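# Wostora two-arm rig, simulated cell: set-up and upkeep

Product page for the simulated build of the Wostora rig, supplied by Plindetti. It covers the scene package, the two arm models, the grippers and the wrist calibration. The physical rig has its own page and its own parts list.

Last revised Sep 8, 2020.

## What is supplied

The package contains the body model, a left arm and a right arm, two gripper models, and the furnished interior known as Fistside. A seated or standing human figure can be loaded alongside the rig from the Ibrahim add-on, which is licensed separately. The figure has no effect on the arms unless contact is switched on for both.

The body and arms load as one unit. The grippers load separately and are joined to the wrists at start-up. If a gripper file is missing, the arm still loads and moves, but the wrist reports an open joint and all grip commands are ignored. Check the start-up log for this before looking for any other cause.

| Item | Supplied | Notes |
|---|---|---|
| Body model | Yes | Fixed or free base |
| Arm models | Yes | Left and right are not interchangeable |
| Gripper models | Yes | Joined at start-up |
| Fistside interior | Yes | Walls, doors, furniture |
| Ibrahim figure | No | Separate licence |
| Calibration table | Yes | One per gripper |

## Before first start

Unpack the whole archive to one folder. The scene file uses relative paths, and moving the textures folder on its own leaves the walls and furniture blank. Blank surfaces still collide, so a rig loaded this way will appear to stop against nothing.

Set the physics step to 2 ms. The gripper joints were tuned at this value. A longer step will run, and on a slow machine it is tempting, but the fingers begin to chatter when closed on a thin object and the calibration table no longer holds.

Allow 900 MB of free memory for the scene with textures on. The Ibrahim figure is counted in that total.

Start with the base fixed. Free-base running should wait until both arms have passed the reach check below.

## Placing the rig

The start position is stored in the scene file as a single line. Two rules apply when changing it.

1. Both arms must be able to reach full forward extension without touching a wall, door or worktop.
2. The camera on the body must not be inside any solid. The view will still render from inside a solid, and it will show the room as though the solid were absent.

Rule 1 is the one that causes support calls. Fistside has several large flat panels, and at a steep camera angle they are hard to judge for distance. A gripper that looks clear of a panel may be well short of it or already in contact. Use the contact overlay. Do not judge clearance from the view alone.

Camera roll is set independently of the base. The package allows any roll value, and a rolled view has no effect on the arm frames: up for the arm is always up for the base. Anyone driving by hand from a heavily tilted view should turn on the axis marker, or left and right commands will be read wrongly.

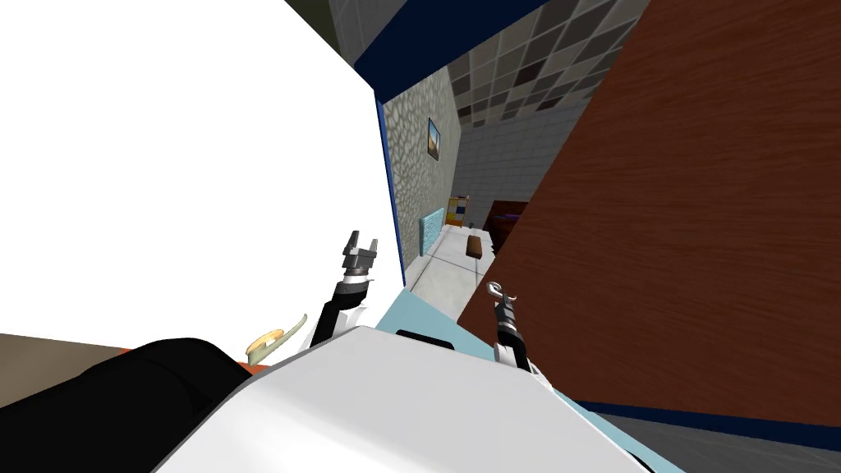
Reach check next. Run it with contact on and the base fixed. Each arm is driven forward, held, and brought back. The log prints one line per joint with the commanded angle, the measured angle and the difference. Differences above the limit are marked with a star. One starred line on a first run can be ignored if it clears on the second. Two or more on the same arm point to an obstruction or a wrongly mirrored arm file.

A wrongly mirrored file is easy to identify. The shoulder and elbow lines pass and the wrist lines all fail with the same sign. Reload the arm from the archive. Do not correct it by changing the sign in the table, as the error will return with the next update.

## Gripper joining and zero

Each gripper is joined to its wrist by a fixed joint with six values: three for position and three for angle. The position values should be left as supplied. The angle values can be trimmed if a gripper sits visibly twisted on the wrist.

To set zero:

1. Stop all motion commands.
2. Open both grippers fully and wait for the log to report *settled*.
3. Write the finger angles to the table with the store command.
4. Close one gripper on nothing and wait for *settled*.
5. Write again.
6. Repeat steps 4 and 5 for the other gripper.

Store each side separately. The combined store command exists for older scenes and writes the left values to both tables.

The fingers may be held at different openings during a check. This is normal in use and is the quickest way to confirm that each side answers to its own channel. Command one gripper to open, hold the other nearly closed, and read back both values. If both move together, the channels are linked in the scene file. Look for the line `mirror_grip` and set it to off.

## Contact settings

Contact is set per pair. The pairs that matter are:

- **Gripper to object.** On by default. Leave on.
- **Gripper to room.** On by default. May be turned off for reach planning only.
- **Arm to body.** Off by default. Turn on for free-base work.
- **Arm to figure.** Off by default. Needs the Ibrahim add-on.
- **Figure to room.** Off by default. Turning it on slows the scene and is seldom needed.

With arm to figure off, the arm and figure will pass through each other and nothing will be logged. Any clearance work involving the figure must be done with this pair on. The setting is held per scene and is reset to off whenever the figure is reloaded.

Friction on the finger pads is set in the gripper file. The supplied value suits boxes and other flat-sided objects. For round objects, raise it in small steps and repeat the thin-object test each time. Too high a value makes objects stick after the fingers have opened, and the fault is often mistaken for a late command.

## Working with the figure loaded

The figure is placed relative to the rig base and will follow if the base start position is changed. Its hands and forearms are simplified shapes. They are adequate for clearance and unsuitable for hand-over work that depends on finger contact.

Load order matters. The rig must be loaded first, then the room, then the figure. Loaded out of order, the figure takes its position from the room origin and may be found behind a wall.

Keep the arm speed limit at the supplied setting until a full run has been made with contact on. The simulated arm has no safety stop of its own. It will press against the figure for as long as the command stands, and the figure will drift.

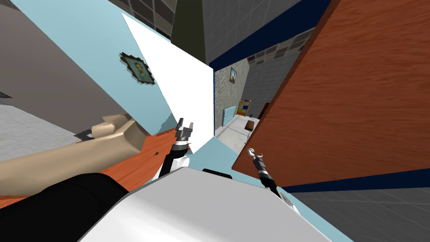
*Rig in the Fistside interior with the simulated human arm beside the left robot arm. Both grippers are forward of the body.*

A drifting figure can be put back with the reset command without stopping the scene. The arm must be withdrawn first, or the figure will be pushed clear again on the next step. After a reset, read the base offset from the log and compare it with the value in the scene file.

## Routine upkeep

The package needs little attention once set, but the calibration tables go out of date when the gripper files are updated. The table carries the version of the gripper file it was made with. If the two differ, the scene loads with a warning and uses the old table.

After every update:

- Read the start-up log through to the end.
- Repeat the zero procedure on both sides.
- Repeat the reach check with contact on.
- Confirm that `mirror_grip` is off.
- Save the log with the scene file.

Scenes saved before the July update hold the gripper values in the arm file. They must be converted with the tool in the archive. Conversion keeps the old file and adds a suffix to its name.

## Faults

**Log code 91 at start-up.** The wrist joint was found but the gripper file was not. Check the path and the file name. The name is case-sensitive on some systems.

**Fingers chatter when closed.** Physics step too long, or closing force set above the supplied limit. Correct the step first.

**Arm stops short with no obstruction shown.** Textures missing, or a panel is being viewed from its unrendered side. Turn on the contact overlay and run again.

**One gripper answers late.** Usually a heavy scene. Turn off figure to room contact. If the delay remains on one side only, reload that arm.

**Object follows the open gripper.** Pad friction too high. Restore the supplied value and raise it again in smaller steps.

**View is correct but hand driving feels reversed.** Camera roll. Turn on the axis marker or return the roll to zero.

**Zero is lost after saving.** The scene folder is read-only. The store command reports success in this case, a known fault in the present version. Change the folder permissions and store again.

## Ordering and support

The simulated Wostora package is supplied as a download with one licence per machine. A licence can be moved to another machine by releasing it from the first. Calibration tables belong to the scene and may be copied freely between licensed machines running the same gripper version.

Send the full start-up log and the scene file with any support request to Plindetti. Screen captures are useful only with the contact overlay turned on. Requests concerning the figure should state the Ibrahim version, which is printed on the first line of the log.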